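The four-day week that wasn't

5 min read

My company, Nodlow, announced in November that we were moving to a four-day week. I have been asked by enough friends how it's going that I'm writing it down once so I can send people a link.

Short version: I work four days. I also work a fifth one, in pieces.

The memo came from Yesenia Montes, who runs people operations for us and who I like, so keep that in mind as I complain. It said the pilot would cover all 100 of us, that pay would stay the same, and that "output expectations remain unchanged." I read that last part twice. My output was already filling five days. If it's unchanged and the week is shorter, something has to give, and the memo didn't say what. There was a line about cutting meetings and a link to a podcast.

I did ask. I wrote back and said, which meetings? The answer was that each team would find its own savings. Our team has two standing meetings. One was cut from an hour to 45 minutes. The other got longer, as we now have to cover for whoever is off.
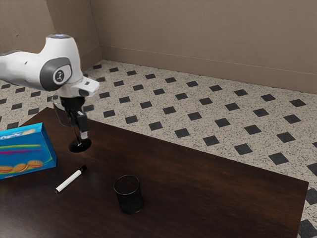

The covering is the part I didn't see coming. We couldn't all take the same day, clients being clients, so we were split into two groups with different days off. On paper that's sensible. In practice it means there are two days every week when half the people I need are gone, and they are never the half I can do without. Itzel Bautista and I have shared the same accounts for years and we used to sort things out by turning our chairs around. Now she's out on one of my busiest days and I'm out on hers. We leave each other notes. Hers are very good, mine are less good, and she has started calling me on my day off to ask what they mean. I pick up, obviously.

Then there's the software. Somebody upstairs bought Inasell, which is supposed to show whether the pilot is working. It looks at your calendar and your messages and gives you a "focus score" out of 100. Mine was 31 the first week. I had spent most of that week on the phone with a client, getting a contract renewed that we'd been sure we would lose, and phone calls don't count as focus. The next week I blocked out my calendar with a fake appointment called "planning" and my score doubled. I changed nothing else. I'd like to know what decision is going to be made with these numbers, and I've asked that too.

People keep pointing me to the success stories. Every article I've been sent is about a trial that went great, and when I scroll down, the results come from a survey the staff filled out while they were still hoping to keep the extra day off. What would you have put? I know what I put. I gave it a nine. I want the day off, and I'm not going to be the one who talks us out of it, but please don't call that evidence.

My brother-in-law works at Solís, in the warehouse, and he got the four-day week years ago. They call it four tens. He does ten hours a day, comes home flattened, and sleeps through half of the extra day. He thinks it's fine. He also thinks it's funny that office people need a pilot and a consultant for it. The consultant in our case is an outfit named Ranari, and their kickoff deck had a slide with a sunrise on it.

I don't want to be unfair. I have gone to the dentist without lying about it. I've been to the grocery store at 10 in the morning, when it's just me and the retirees, and it was lovely. One week I got the whole day, start to finish, with no calls, and by dinner I felt like a different person. That was one week, though, and it was the one when Itzel had the flu and was off too.

What I'd want before I called this a four-day week is pretty dull. Tell me which work stops. Hire somebody for the accounts that don't fit. Turn off the score, or at least let it hear a phone ring. And have managers take the day off where we can see it, as mine sent me two emails on hers last week, both starting with "no rush."

The pilot gets reviewed in the spring. Yesenia says all options are open. I noticed that the new hires' offer letters still say five days, so I'm guessing some options are more open than others. I'll update this post when I hear.

900 views
31 comments
Share (2)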